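`상태: 학습용으로 쓰지 마십시오. 고장 분석용으로는 훌륭합니다. 고장이 많이 들어 있습니다.`

# Cirnura-fault: 그림자를 집으려 한 로봇의 기록

Cirnura-fault는 Triver 시뮬레이터에서 돌린 집기 작업 에피소드 100개를 모은 데이터셋입니다. 원래 이름은 Cirnura-pick이었고, 원래 목적은 모범적인 집기 동작을 모으는 것이었습니다. 수집이 끝난 뒤 성공률을 보고 다들 기뻐했고, Hằng Đàm이 영상을 직접 틀어 본 다음부터는 아무도 기뻐하지 않았습니다. 그래서 이름을 바꿨습니다.

작업 자체는 단순합니다. 흰색 팔이 회색 받침 위에 서 있고, 주황색 매트에 놓인 판 위의 작은 검은 물체로 그리퍼를 내려 집어 올립니다. 물체는 작고 어둡고, 그리퍼도 어둡습니다. 이 조합이 나중에 얼마나 비싸질지 설계 문서에는 한 줄도 적혀 있지 않습니다. 설계 문서는 제가 썼습니다.

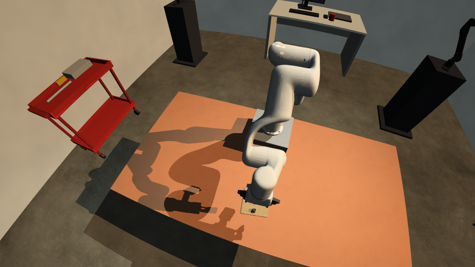
집기 동작은 접근, 하강, 닫기, 들어 올리기 순서로 진행되고, 각 단계의 전환은 Kuster라는 위치 추정 모듈이 결정합니다. Kuster는 카메라 영상에서 그리퍼 끝과 물체의 위치를 뽑아 둘 사이의 거리를 계산합니다. 시뮬레이터가 정답 좌표를 이미 알고 있는데 왜 굳이 영상으로 추정하느냐는 질문을 자주 받습니다. 실기로 옮길 때를 대비한 것이었습니다. 실기로는 옮기지 않았습니다.

## 무엇이 잘못됐나

잘못된 것은 크게 3가지이고, 서로 도와 가며 잘못됐습니다.

### 1. Kuster가 그림자를 그리퍼로 봄

Kuster의 첫 단계는 매트 위에서 어두운 덩어리를 찾는 것입니다. 개발할 때 쓴 장면에는 그림자 렌더링이 꺼져 있었습니다. 빠르니까요. 본 수집에서는 Rupert Ammann이 조명을 "좀 더 현실적으로" 바꿨고, 그 결과물은 확실히 현실적이어서 그리퍼가 하나 더 생겼습니다. 추정기는 둘 중 더 크고 진한 쪽을 골랐습니다.

이 고장이 걸린 에피소드에서는 `tool_px`가 하강 도중에 갑자기 튑니다. 한 스텝 사이에 팔의 길이만큼 이동하는 공구가 있다면 저희도 사고 싶습니다. 이상치 필터가 있기는 했는데, 5스텝 연속으로 같은 값이 나오면 새 위치를 인정하도록 짜여 있었습니다. 그림자는 대단히 일관성 있는 물체라 이 심사를 매번 통과했습니다.

### 2. 성공 판정이 너무 너그러움

판정기는 그리퍼가 무언가에 닿은 채 닫히면 `success = 1`을 기록했습니다. "무언가"에는 판도 포함됩니다. 판 가장자리를 정성스럽게 누르고 빈손으로 올라간 에피소드가 전부 성공으로 남아 있는 까닭입니다. 로그만 읽으면 이 로봇은 매우 유능합니다.

### 3. 힘 제한이 엉뚱한 관절에 걸림

손목에 걸려야 할 힘 제한이 받침 쪽 관절에 걸려 있었습니다. 관절 번호를 0부터 세는 파일과 1부터 세는 파일이 같은 폴더에 살고 있었습니다. 시뮬레이션이라 매트가 뚫려도 청구서는 오지 않았지만, 같은 설정 파일이 실기용 디렉터리에도 복사되어 있었습니다. 2025년 6월 23일에 발견하고 지웠습니다. 이 항목만큼은 농담 없이 읽어 주십시오. 옛 저장소를 내려받아 둔 분은 `limits.yaml`을 실제 장비에 올리면 안 됩니다. 사본이 남아 있다면 지우고, 이미 올렸다면 전원을 내린 상태에서 되돌린 뒤 관절별로 제한값을 다시 확인하십시오.

## 재현 방법

장면 파일은 Omeo이고, 버전은 2입니다. 버전 1에는 그림자가 없어서 고장도 없습니다. 한동안 이것이 공식 해결책 후보였습니다.

```
triver run --scene omeo_v2 --tracker kuster --seed 5
```

실행하면 `tool_px`와 정답 좌표 `tool_gt`가 나란히 기록됩니다. 하강이 시작될 때까지는 둘이 사이좋게 움직입니다. 그 뒤에 갈라지지 않으면 그림자 옵션이 꺼져 있을 가능성이 높으니 설정을 먼저 보십시오. 시드를 바꾸면 물체의 초기 위치만 달라지고 조명은 그대로입니다.
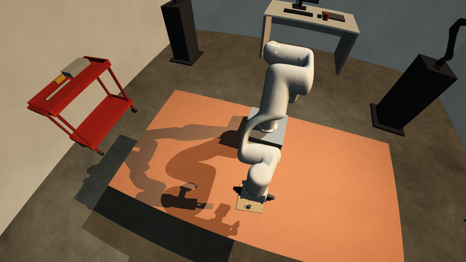
조명 방향을 바꿔 보자는 제안은 기각했습니다. 빛을 돌리면 그림자도 같이 돌아갈 뿐이고, 다른 날 다른 자리에서 같은 회의를 하게 됩니다. 대신 검출기가 어두움 하나에만 의존하지 않도록 관절각으로 예측한 공구 위치를 함께 쓰게 했습니다. 사람 눈에는 쉬운 문제이기는 합니다. 매트 오른쪽은 비어 있고 빛도 고른데, 왼쪽 절반은 팔의 그림자가 둥글게 말리며 덮고 있고, 판 왼쪽에는 그리퍼 비슷한 각진 윤곽의 아주 진한 얼룩이 있습니다. 진짜 그리퍼는 손목의 흰 하우징에 상당 부분 가려져 있습니다. 어두운 덩어리를 찾으라는 지시만 받은 프로그램이 어느 쪽을 고를지는, 뒤늦게 보면 뻔합니다.

## 파일 구성

```
episodes/ 에피소드별 영상과 관절각
labels_old.csv 당시의 판정 (보존용, 믿지 말 것)
labels_new.csv 영상을 보고 다시 매긴 판정
faults.csv 고장 유형과 시작 스텝
notes_hd.md Hằng Đàm의 검수 메모
```

주요 필드:

| 필드 | 내용 |
|---|---|
| `tool_px` | Kuster가 추정한 그리퍼 위치 |
| `tool_gt` | 시뮬레이터의 정답 좌표를 영상에 투영한 값 |
| `success` | 옛 판정, 낙관적임 |
| `lifted` | 물체가 실제로 판에서 떨어졌는지 여부 |
| `fault_type` | `shadow`, `contact`, `limit`, `none` |
| `fault_step` | 고장이 처음 나타난 스텝 |

한 에피소드에 고장이 겹치면 먼저 나타난 것을 `fault_type`에 적고 나머지는 메모로 돌렸습니다. `none`은 세 유형에 해당하는 고장을 찾지 못했다는 뜻입니다. 고장이 없다는 보증으로 읽으면 저희가 곤란해집니다.

## 재라벨링

Hằng Đàm과 Rupert Ammann이 모든 에피소드를 따로 보고 판정했고, 의견이 갈린 것은 함께 다시 봤습니다. 주로 갈린 지점은 물체가 살짝 들렸다가 미끄러진 경우입니다. Rupert는 조명을 바꾼 장본인답게 관대했고, Hằng은 그렇지 않았습니다. 최종 규칙은 들어 올리기 단계가 끝나는 순간에도 물체가 손가락 사이에 있어야 `lifted = 1`이라는 것입니다.

## 용도와 한계

- 고장 검출, 이상 탐지, 라벨 감사 연습에는 쓸 만합니다.
- 집기 정책 학습에는 쓰지 마십시오. 판을 누르는 법을 아주 잘 배웁니다. 해 봤습니다.
- 방과 조명이 하나뿐이라 그림자 문제 전반을 대표하지 못합니다.
- 접촉력 값은 Triver의 기본 접촉 모델에서 나온 것이고 실측과 비교한 적이 없습니다. 안전 한계를 정하는 근거로 쓸 수 없습니다.
- 배경의 책상과 빨간 카트는 장식입니다. 충돌 형상이 없어서 팔이 그대로 통과합니다. 충돌 회피를 시험하려던 분께는 미리 유감을 표합니다.

## 남은 일

- [x] `limits.yaml` 삭제, 관절 번호를 이름으로 교체
- [x] 판정기가 물체 높이를 확인하도록 수정
- [ ] 추정값과 정답이 벌어지면 즉시 정지하는 감시 루틴
- [ ] 그림자를 켠 장면을 기본 테스트에 포함
- [ ] 설계 문서 갱신 (11월까지, 담당자는 원래 쓴 사람)

고장 유형이 잘못 붙은 에피소드를 발견하면 번호와 스텝을 적어 이슈로 올려 주십시오. 영상에서 해당 구간을 잘라 붙여 주시면 확인이 빨라집니다. `labels_old.csv`의 오류는 접수하지 않습니다.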